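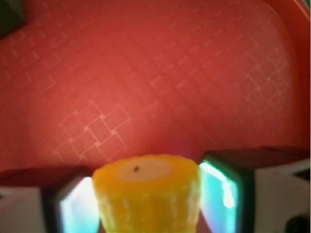 Wrist cam, yellow piece held between the pads over the red tray.

Wrist camera framing and grip rules: can we settle this please?

Posted by maltloaf_ms, 12 October 2023
Print this thread | E-mail to a friend
Shares: 10 | Comments: 7

Right, I've been putting off starting this one as I know it'll get heated, but we need a house rule for soft and lumpy items and I'd like it written down before the Pilthorpe lot start their next batch. Picture at the top is what I mean. Both pads on the item, fingertips and the top of the piece at more or less the same height, a good stretch of tray behind it. To me that's a keeper.

What I'm proposing (steal, improve, shout at me):

- both pads must be in view while the item is held
- top of the item no higher than the fingertips unless the task sheet says otherwise
- tray floor in view behind it, at least half the picture
- soft focus is fine, a hidden pad isn't

We went through 3,542 stills from the May sessions and binned 415 of them, and I'd say most of the arguing was over things none of us had ever agreed on. I don't want to do that again. Thoughts?

---

greasenipple
Mostly yes from me, but I'm going to be awkward about number four. If you let soft focus through you'll get all sorts. I can hardly see the lattice on the tray floor in yours except low down on the left and over on the right. We use that pattern to check the tray's the right way round, so a blurry floor is no good to me at all. Nice grip though.

---

maltloaf_ms
Fair, but you don't check tray position off the wrist camera do you?? That's what the overhead is for. I'd much sooner have the pads in view. And the lens is fixed focus, so if it's sharp on the floor it's mush at the fingertips, you've got to pick one.

---

tupperwareking
Jallavside does check trays off the wrist camera, for what it's worth. They don't have an overhead on every cell. So if the rule's meant for both sites you'll have to say which.

Also can we PLEASE have something about glare. Those pads are lit up like shop windows, there's a white streak right down the right-hand one. I've had contact marking go completely daft on pictures like that. Tilt the lamp, drop the exposure, whatever, but it ought to be in the list.

---

hobnob_hex
I'm with tupperware on the glare. I'd go further and say no session starts until someone has closed the gripper on a test block and looked at both pads on the screen. It takes a minute. We started doing it when the Eyvindsson pads came in (they're shinier than the old ones, lovely grip, horrible to light) and it has saved me so much re-doing.

Don't agree with "top no higher than the fingertips" though. On a short piece, okay. On anything long you want some of it sticking up or you're squeezing the wrong bit and it swings. I'd hate to see people regripping perfectly good picks to satisfy a line on a sheet!

---

maltloaf_ms
Ooh, okay, that's a decent point about long items. What about "level with the fingertips for short pieces, operator's choice for long ones"? And then we have to say what short is, I suppose. Sigh.

Adding the test block check, I like that a lot.

---

greasenipple
Short = shorter than the finger. Done. Don't let anyone bring a ruler into it.

Still not happy about the focus. Could we have two grades? Grade A, floor pattern readable across the tray. Grade B, pads and item readable, floor soft. Then Jallavside can take the As and the rest of us can have whatever we like. Yours at the top would be a B, and I don't mean that as an insult, I'd use it for grip work tomorrow.

---

tupperwareking
Two grades means two lots of sorting, and guess who does the sorting. I'd want it as a tick box filled in by whoever's on the cell at the time, otherwise it lands on me again. The Tredell sheet already has a spare column so it wouldn't even need a new form.

One more while I'm moaning. Clear the edges. There's something dark green poking into the top left corner of that picture and I can't tell what it is. Is it meant to be there? If it's the next item, fine, put it in the notes. If it's somebody's cloth then it wants shifting before you start. Our sheet at Jallavside says tray and task items only, and I'd copy that line across word for word.

---

maltloaf_ms
I honestly couldn't tell you from that one, you only get a corner of it. Point taken. "Tray and task items only" is going in.

So version two, have a go at it:

1. Test block check on both pads before the first pick, glare sorted before you carry on
2. Both pads in view while holding
3. Short pieces level with the fingertips, long ones up to you (short = shorter than the finger)
4. Tray and task items only
5. Grade A or B on focus, ticked on the Tredell sheet at the cell
6. Half the picture tray floor

I've put it in the shared folder as note 143. Anyone who wants five changed needs to say so before Pilthorpe start, and yes greasenipple I do mean you.

---

hobnob_hex
Six is going to be a pain with the deep trays, the wall gets in the way as soon as you tip the wrist. Can it say "where the tray allows"? Otherwise happy.

---

greasenipple
"Where the tray allows" is how you end up with no rule. Give the deep trays their own line.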